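FOR IMMEDIATE RELEASE
March 24, 2024

Drorlow Publishes First Results From Its Household and Shop-Floor Chore Trials

Short, repeatable tidying jobs are getting close. Most other chores are not.

WOVMONT — Drorlow, which tests automation equipment for small manufacturers and property managers, today released the first report from its Pennington chore program. The report looks at a plain question that customers ask the company every week: can a machine do this job yet, or should we keep paying a person to do it?

The answer in the report depends heavily on the job. Trials began in January and covered 19 chores, from putting loose items in a basket to wiping counters, folding towels and sorting returned parts at a packing bench. Each chore was broken into small steps, and each step was run many times with the objects in different places. In all, the program logged 3921 attempts.

The simplest chore on the list is pick-and-place tidying. An arm is given a few objects on a table and a container, and has to put the objects away one at a time. The Pennington team uses colored wooden blocks for the early rounds. They are easy to see, they do not bend, and it is clear to anyone watching whether the job is finished.
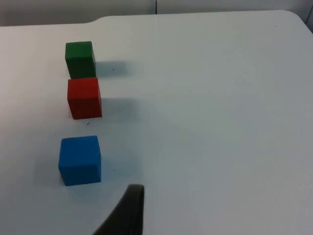
Tidying is also the chore where the results were most encouraging. With solid objects and good light, the equipment under test worked at a steady pace and needed little help. It was still slower than an adult doing the same thing by hand. The report states this in its first section, and buyers should keep it in mind when they read claims about labor savings.

Results dropped once the objects changed. Socks, plastic bags and loose cables caused the most trouble. Clear drinking glasses were a problem as well, and so were objects touching one another or pushed up against the side of a bin. Of the attempts logged, 389 had to be stopped by an operator. Most of those stops came in the towel folding and cable sorting trials.

The shop-floor chores followed the same pattern. Moving identical parts from a tray to a fixture went well. Sorting a mixed box of returns did not, and Drorlow does not recommend that any customer plan a staffing change around it this year.

A container adds its own difficulty. The arm has to clear the rim, let go at the right height and come back out without dragging the container along. A table that looks half done to a person also has to be read correctly by the software, which must leave alone what has been put away and go back for what has not. 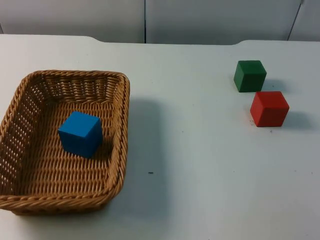
Drorlow scores each attempt as complete, partial or stopped. A partial score means that at least one object reached the right place and the machine did not finish the rest in the time allowed. The company chose this method after customers said that a simple pass or fail told them too little. For a property manager, a half-cleared counter may still be useful. For a packing line it usually is not.

The trials did not cover stairs, wet floors, hot cooking surfaces or any work near children or pets. They also did not compare prices. Drorlow sells testing services and does not sell robots or accept payment from equipment makers for placement in its reports.

The next round will repeat the tidying chores with kitchen items and soft goods, and will add a dusting task developed with Dustach, a maker of cleaning tools for commercial buildings. Drorlow plans 3000 further attempts in that round. Results will be published whether or not they improve on the first set.

The full Pennington report, including the score sheets for every chore, is free to download from the Drorlow website. Printed copies can be requested through the Wovmont office.

About Drorlow
Drorlow is an independent testing company based in Wovmont. It runs practical trials of automation equipment for small manufacturers, repair shops, property managers and laundries.

Media contact
Drorlow Press Office, Wovmont

###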